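Can a machine do the chores yet? Speaker notes, Flustcombe session

Slides are numbered in the corner. Skip 8 if we start late.

Slide 1. Title. Say good morning, say the talk runs 47 minutes with questions at the end.

Slide 2. The question. People ask me when they can buy a robot that tidies the house. Short answer: you can buy one that vacuums. Tidying is a different job. A vacuum has to cover a floor and avoid what is on it. Tidying means picking things up, and every one of them is a different shape.

Slide 3. What the shop floor has. The Daruvard plant has used arms for years. Same part, same spot, same angle, all shift. Ask for a show of hands: who here has a line like that? Then ask who has a stockroom like that. Expect fewer hands. Point out that the arm at Daruvard still stops when a carton comes in turned the wrong way, and a person walks over and turns it.

Slide 4. Small and light things. Pause on this one. Moving a vase of artificial flowers sounds like nothing. Squeeze the flowers and they bend. Take the vase too high and it can tip. A person picks the right place to hold without thinking about it. With a gripper, somebody has to work out where the jaws close and how far. Much of the current work has a person holding the gripper by hand and doing the chore, so the machine has a good run to learn from.

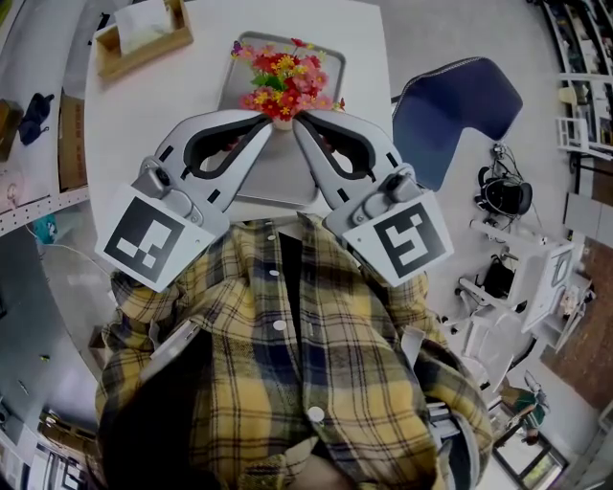 Briggs objected at the last run-through that a person holding the gripper proves only that a person can do the job, and asked why anyone should pay for that. Fair point, and it will come up again, so answer it before the questions. The person supplies the judgment and the gripper sets the limits. If a skilled person can't do the chore with two jaws, no software will fix it. If they can, then at least the hand is good enough and the rest is training.

Slide 5. The Fereno trial. 2164 attempts at clearing a table, all on the same few objects. Don't read the whole chart out. Say that the rigid objects went well and the soft ones did not, and that cloth was the worst. Mention that a person reset the table between attempts. That labor is left out of most cost estimates.

Slide 6. What I would buy now. Floor cleaning, yes. Carrying bins between fixed stations, yes, if the aisles stay clear. Folding, dusting shelves, putting groceries away, no.

Slide 7. What to ask a vendor. How many times did it fail, and who picked up after it? Can we bring our own objects to the demo? Wait 2 minutes here, people write these down.

Slide 8. Spare slide on battery life and charging.

Questions. Repeat each one into the microphone, the back rows can't hear.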